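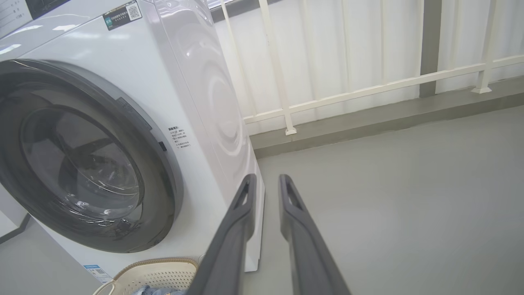 My grandmother's recipe box came to live with me in May and I have been meaning to write about it ever since, so get comfortable, this is going to be a long one. 1/

It's a green tin box, the kind that was made for index cards, and it holds 226 of them. I know the number because my cousin Maiara numbered every card in pencil on the back before she'd let it leave her house. She was right to. I lose things. 2/

I had pictured myself cooking through the whole box in order, one card at a time, like a person with a plan. I got to card 2. Card 2 is a jellied veal loaf and I'm sorry, Grandma, I love you, but no. 3/

So I sorted them by handwriting instead, and that was when it got good. I'd always thought the box was hers, start to finish. It's full of other women! Neighbors, a sister-in-law, a lady from the bus, somebody who signs everything "M. from upstairs." 4/

The largest batch after Grandma's own is from Milagros Benavides, who lived across the landing from her for years. Her cards are beautiful. Blue ink, tiny straight letters, and she writes the name of the dish and then underneath it who liked it. "Rice with chicken. The boys, and your husband when he is in a mood." 5/

Grandma's own cards are a whole different story. She left out anything she felt a person should already know. Her bread card says: flour, the yeast, water, salt, you know how. That's the entire card. I don't know how! I was nine when you showed me and I was mostly eating the raisins! 6/

She also measured with a particular cup, a chipped yellow one, and the cup is gone. Every "cup" in that box is a cup I can't check. My aunt remembers it as small. My mother remembers it as enormous. They have stopped speaking about the cup. 7/

I've been making the bread anyway, most weekends since June. The first few loaves were bricks. I took one to work and Gavin Hepburn ate two slices with a great deal of butter and told me it was "very filling," and I have thought about that kindness more than I probably should. 8/

What finally helped was reading the cards near it in the box. There's one for sweet rolls, in Milagros's writing, that says "same dough as yours but let it sit while you do the beds and the floors." Well, there you go. I'd been giving it forty minutes. She was cleaning an apartment with four kids in it. That's an afternoon. 9/

I gave the dough a full afternoon (I did not do the floors, let's be clear) and it came out soft and a little sour and tall enough to need the big bread bag. I stood in the kitchen and ate the heel with nothing on it and got a bit teary, and then I called my mother and she got a bit teary too. 10/

A few folks asked last time how I'm storing the cards, so let me answer that while I'm here. I scanned both sides of each one, then put the originals in plain archival sleeves and back in the tin. Please scan the backs of yours. The backs are where the gossip is. 11/

For instance, the back of the lemon pie card says "made this for Halvorsen's and they served it ON PAPER PLATES." Underlined so hard the pen went through. I have no idea who the Halvorsens were. I'm on Grandma's side regardless. 12/

And the back of a very ordinary green bean card has a grocery list, a phone number with no area code, and the words "ask about the coat." I would give so much to know about the coat. My mother has no clue. My aunt claims she does and won't say. 13/

Now, some cards have beaten me and I'd love your help. There's one headed just "Pritis" with no explanation. Butter, sugar, egg yolks, a little vinegar, "roll thin, cut, hot oven until they look right." Is it a family name? A cookie? A misspelling of something? I've made them twice. They're crisp and lovely and they shatter if you breathe on them. 14/

Update on that one! Macarena Manzano wrote to me to say her mother made something very close, with a spoonful of anise, and called them by a nickname for the aunt who taught her. So maybe Pritis was a person. I love that so much I'm going to go on believing it until somebody proves me wrong. 15/

The anise version is excellent, by the way. Crush the seeds a little first. I baked 31 of them for the block potluck and came home with an empty plate and a woman's phone number, because she wants to see the tin. She thinks her mother knew M. from upstairs. 16/

I'm having her over for coffee next week and I'm far more nervous than coffee calls for. I've pulled all the upstairs cards out to show her. There's a plum cake, a cabbage soup, and a cure for hiccups that I can't recommend. 17/

If you have a box like this somewhere in your family, go and ask for a look at it, even if you don't cook. And ask the oldest person you can find about the cup. I'll be back with the plum cake once I've worked out what "a fair amount" of plums is. 18/18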